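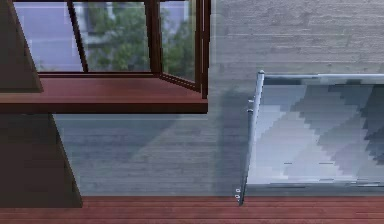
Winbridge has finished the first round of its gripper comparison, run entirely in simulation before any hardware is ordered. Two designs were tried on the same virtual arm: a two-finger parallel gripper from Bruretti and a softer three-finger model from Atinga.

The tests used 15 furnished rooms, with wooden floors, window sills and glass panels among the surfaces. Each gripper was given 253 attempts at picking up a small household object and setting it down somewhere else in the room. The Bruretti model completed 191 of them. Atinga's total was lower, though it dropped fewer objects once it had hold of them.

Glass gave both designs trouble. The simulated wrist camera often misjudged the distance to clear panels, and the arm stopped short or turned away – a fault the team puts down to the depth settings and not to either gripper.

The Nedov controller was used throughout and will stay in place for the second round, due to start in February. That round will cover almost 3,000 attempts and add a second camera, fixed to the base of the arm. Results will be posted on the Winbridge project page.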